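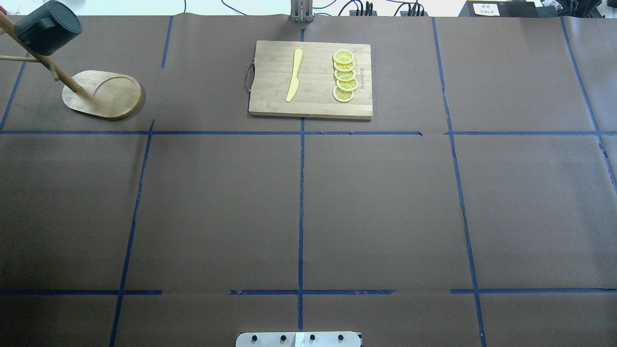 "Ask me whether it can do the dishes," says the engineer who runs the kitchen bench at Sirura. "Everybody does. My mother does."

So, can it do the dishes?

"No."

We are off to a good start. Sirura is a small outfit that teaches robot arms to handle mugs, boards and other things you find on a counter, and it has been at it since June. In that time the arm has made 2975 tries at one chore or another. I ask how many would pass in a real kitchen.

"Depends on the kitchen. In mine, 265. In my roommate's, a lot more."

The trouble, she says, is that a mug is easy until you move it. Turn the handle the other way and the arm has to think again.

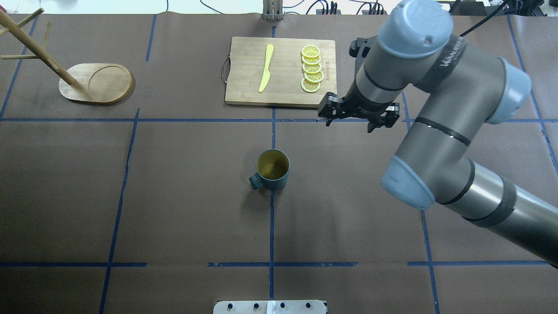 "You and I reach for a mug while we're looking at the phone," she goes on. "The arm gives it full attention and still takes 17 seconds. On a bad day it goes back to the start and takes another 17."

Liden, a hotel supplier, has asked whether the thing could set up breakfast trays. Cosgrove wanted shelves stocked. Both were told to check back — politely, she insists.

"People see one good run and want to know the price. I'd like them to see 15 in a row, with lunch in the middle."
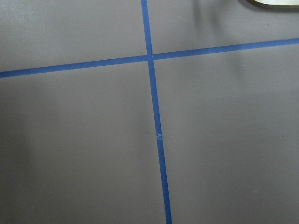
Blue tape on the work surface at Sirura, with a fingertip of the gripper at top right.

Would she have one at home?

"Where would I put it? My kitchen is smaller than this table." She thinks it over. "I'd take one that wiped up. Wiping is coming along. Lemons, ask me next year."

She washes her own coffee cup before walking me out.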